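Booking Gaps and Haircut Outcomes: Wording of Client Requests in Two Salons
Term project report, Consumer Services module
Lai-ching Wan and Aisyah Pattinasarany

3. Method

Request slips were collected from two salons, Starex and Fernik, between the start of the spring term and the end of May. Each slip records the client's request as spoken, the stylist's written version, and the length removed. The combined set held 863 slips. Slips with no length entered were dropped, leaving 822.

Requests were sorted by type of wording. A request was coded "landmark" if it named a body part (chin, collarbone, shoulder) and "amount" if it named a length to remove. Requests with both were coded by whichever came first. Pattinasarany coded the Starex slips and Wan coded the Fernik slips. The coders then swapped a sample and settled differences by discussion.

Length removed was measured on damp hair at Starex and on dry hair at Fernik. Damp hair stretches, so the two sets are not directly comparable and are reported separately.

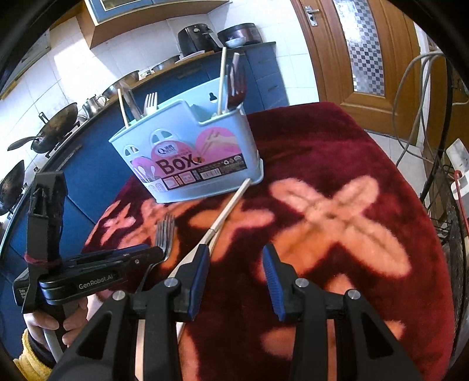

Figure 2. Cutlery caddy with utensils, on a burgundy blanket with a flower pattern.

4. Results

At both salons, landmark requests led to more correction notes than amount requests. The most frequent note concerned the word "shoulder", which stylists wrote down variously as "top of shoulder", "on shoulder" and "past shoulder". The word "trim" was coded as neither type and is listed in Appendix B.

Appointment time had no clear effect at Fernik. At Starex, late slots had shorter written notes – often a single word – and the spoken request was sometimes left blank. We kept these slips if the length was present.

5. Limits

The stylist filled in both the spoken and the written request, so errors of hearing cannot be separated from errors of recall. Fringe cuts were logged on a different form at Fernik and are not covered. The coding sheet was changed once, after the first batch, to split "layers" from "thinning". The first batch was recoded.

The coding sheet follows the layout in Chege and Flunden, with the column for hair color removed. The full sheet is in Appendix A.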